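From: Ataahua Fairweather
To: Plarkdale Household Money list
Date: 16 March 2023
Subject: Re: [plarkdale-money] Fixed rate ending, what do I ask them?

Afshin Kiani wrote:

> Hi all, long-time reader, first post I think. Our fixed rate with Szalai
> runs out in December and the letter we've had gives a "revert" rate that
> made my wife put her cup down. I have never rung a lender about anything
> except a lost card. Do I call now or wait until closer to the date? Is it
> worth going to a broker first? We also have a small personal loan with
> Reltex that we'd like to be rid of, and someone at work reckons we should
> just roll it into the mortgage. Is that sensible or are we kidding
> ourselves? Any advice welcome, even the blunt sort.
>
> Afshin

Hello Afshin, and welcome out of the shadows! I'm so glad you wrote in, and please don't feel silly about never having rung them. I was with my old lender for years before I worked up the nerve, and I rehearsed it in the car beforehand like a school speech.

First question first. I'd call now. You won't be able to lock anything in this far ahead, as most lenders only let you do that when you're within a couple of months of the end date, but you can find out what they'd offer you, and it gets your name onto somebody's notes. The people you want are the retention team. They may go by another name at Szalai, so just say to whoever picks up that you're thinking of refinancing elsewhere and would like to speak to the person who handles that. When I did this I was on hold for 42 minutes, and the young fellow who finally answered was lovely and knocked a decent bit off the rate before I'd got to the second line of my notes.

Do have notes, by the way. Mine had the loan balance, a realistic guess at what the house would fetch, and the rate being advertised to new customers. That last one matters more than anything. It's on their website, and it's very often lower than what they're charging the people who've been paying them faithfully for years, which still makes me cross.

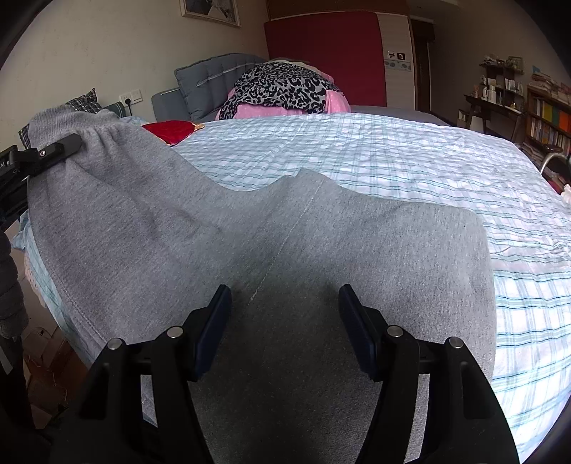
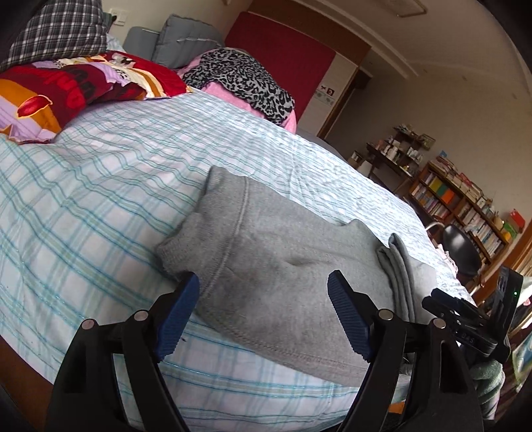

Grey trackies on the bed at our place, then something knitted in light grey.

Now, the "revert" rate in your letter. Try not to lose sleep over it. It's the rate you land on if you do nothing at all, and you're plainly not going to do nothing. Ask them to put the repayment in dollars for you, at the revert rate and again at whatever they're prepared to offer, and get both in an email. In our case the gap was $424 a month, and seeing it written down did wonders for my husband's interest in the subject.

As for a broker, I think it's worth a chat, but after you've had your own figure from Szalai, so you've got something to hold the broker's suggestions up against. Ask which lenders they deal with and how they're paid. Ours was quite happy to tell us. She came back with 3 options, and one of them was Penen, who I'd never have thought to look at. We didn't go with them in the end (the cashback was nice but there was an annual fee hiding behind it), though my sister did and she's had no complaints.

Which brings me to fees – do ask about the discharge fee on your present loan, the application fee on any new one, and the government registration charges. And if you're tempted to break the fixed term early, get the break cost in writing before you sign a thing. It can be nothing or it can be a great whack of money, and it changes from week to week.

The Reltex loan is the part I'd be careful with. Your mate at work is right that the mortgage rate will almost certainly be lower. The trouble is that a loan you'd have cleared in a few years gets stretched over whatever's left on the house, and you can end up paying more interest overall even at the kinder rate. If you do roll it in, keep paying the same amount you were paying Reltex, on top of the normal repayment, until that chunk is gone. We did this with the car loan and it worked well, but only because I set up the transfer the very same afternoon. How many payments have you got left? If it's well under 60 I'd be inclined to leave it be and throw any spare money at it, provided they don't sting you for extra repayments. Have a look in the contract for that.

One more thing and then I'll let you get on with your evening. If the new repayment really is going to be tight, tell the lender early and ask for the hardship team. There's no shame in it, and they've far more room to help before you've missed a payment than after. There are free financial counsellors too, and the one I saw years ago, when my hours were cut, was an absolute treasure.

I've still got the spreadsheet I used, a bit ugly but it adds up. Happy to send it off-list if you'd like it – just reply to me directly and not to the whole group, or everyone gets it twice.

Let us know how the phone call goes!

Warmly,
Ataahua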